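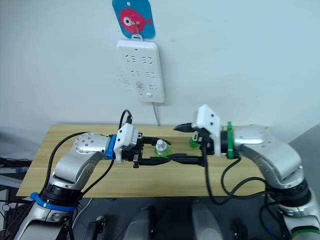
How to test a two-arm robot on a small household chore

Can a machine do small jobs around the house yet? The useful way to find out is to give it one job and write down what happens. This page covers handling small green plastic parts with two arms, the task we use at Pridgate before we try anything harder.

What you need

Two arms with two-finger grippers, facing each other across a table. A plain tabletop. Spare parts, because some will get scratched.

Step 1. Set the reach

Bring both grippers to the middle of the table and stop just above the surface. If either arm is stretched straight to get there, move the table closer. Save this position as your start point.

Step 2. Grip with one arm first

Let one arm hold the part and keep the other one back. Close the fingers slowly. Clear plastic is hard for many cameras to pick out, so check the grip by eye before you go on. Set the force low and raise it in small steps until the part stops slipping.

Step 3. Bring in the second arm

Move the second gripper in from the opposite side at quarter speed. Most failed runs fail at this point. The fingers touch, the part turns a little, and the two arms no longer agree on where it is.

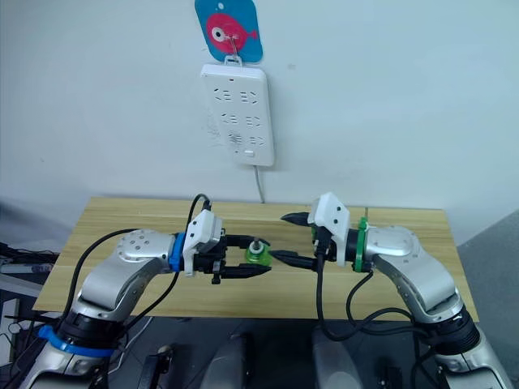 Dorottya Bognár wrote in to say that her Drudside setup failed at this step until she stopped moving both arms at once. Hold one still and let the other do all the traveling, she says, and expect it to be slower than your own hands for a long time yet.

We tried her method and kept it.

Step 4. Line up and join

With a part in each gripper, match the height first, then the angle. Push along one line only. If you feel or hear strain, back off and start again from the saved position.
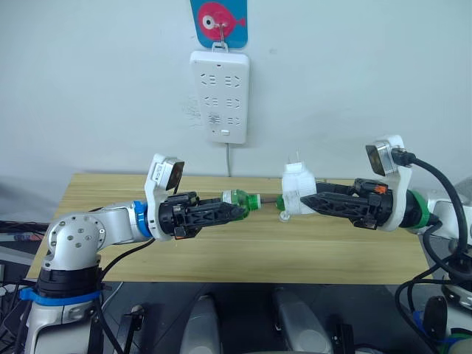 Both grippers loaded, parts in line.

Step 5. Keep score

Log every run, including the ones you stop by hand. Our October log has 669 runs, and 269 of them finished with no help. A person does the same job in 4 seconds. For now we would not leave the arms alone with it.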